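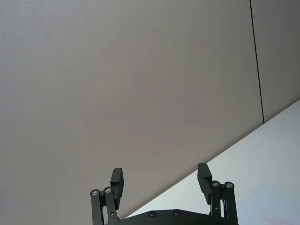 What is the Tenasano gripper kit used for?

The kit adds a two-finger parallel gripper and a small wrist camera to a light robot arm, so that the arm can pick up, hold and set down small items on a bench.

Tenasano is a line of end-of-arm kits for small robot arms, made by Barmont and sold to workshops, teaching labs and light assembly shops. The name covers the gripper, the camera bracket, the cable set and the software that ties them together. The arm itself is not part of the kit and has to be bought separately.

History

Barmont started out making fixtures and clamps for benchtop machines. Its first gripper was sold under the model number 2503 and had no camera. Buyers who wanted one had to make their own bracket, and a number of homemade designs were passed around on user forums. The company later bought the rights to one of these, drawn up by the small design firm Walczak, and used it as the basis for the current bracket.

The present model, the 3223, replaced the 2503 and is the first to be sold under the Tenasano name. It went on sale in September. The two models share the same mounting pattern, and fingers from the older one can be fitted to the newer one with a spacer. The reverse does not work, as the newer finger bars are slightly longer.

Design

The gripper is of the parallel type. Each finger is carried on a pair of bars that swing together on pivots, which keeps the pad at the same angle as the finger moves in or out. The black pads are bolted on and can be changed. Barmont lists a plain pad, a ribbed pad and a narrow pad for small parts. The plain pad is the one supplied in the box.

Grip force is set in software, in 30 steps. The lower settings are meant for paper cups, foam and thin plastic, and the upper ones for metal parts and hand tools. There is no force sensor in the pads. The controller works out the force from motor current, and the manual warns that this is less exact when the pivots are new and still stiff.

Camera

The camera looks out past the fingers, so that the pads stay in view at the bottom of the picture while the arm moves. The view is wide, and takes in a good deal of the work surface on either side of the gripper. It is used mainly for lining up a grasp and for recording runs that are later used to train a control program.

The fixed view has a drawback. When the arm is close to a plain wall, panel or tabletop, there may be little in the picture for the software to go by, and position estimates can drift. Edges and seams help. Barmont's setup guide suggests putting a strip of colored tape on large blank surfaces — a cheap fix that many users were already applying to the 2503.

Software and setup

The kit comes with a desktop program for calibration and manual control, plus a library for users who write their own code. First calibration takes around 5 minutes and is done with a printed card laid flat under the gripper. It has to be repeated if the bracket is loosened or the pads are changed. Owners have complained that the program does not warn them when calibration is out of date, and a later update added a notice at startup.

Service and availability

The kit is sold directly by Barmont and through the reseller Stustside, which also offers a setup service and a loan program for schools. Under the loan program, a kit is sent out with a matching arm and must be returned at the end of the term. Spare pads, bolts and pivot pins are stocked by both sellers. The motor unit is sealed, and faults in it are handled by exchange through Barmont only.

Reception

Users have generally been satisfied with the finger mechanism, which is simple and easy to clean. The most common complaints are about the cable set. The camera lead is stiff and can pull on the wrist joint of smaller arms when it is turned all the way around. Stustside sells a softer lead of its own, though fitting it means opening the camera housing — a step the printed manual does not cover.

Another complaint concerns the bolts at the tops of the finger bars, which can work loose under steady use. The maintenance section of the manual calls for a check before each long run.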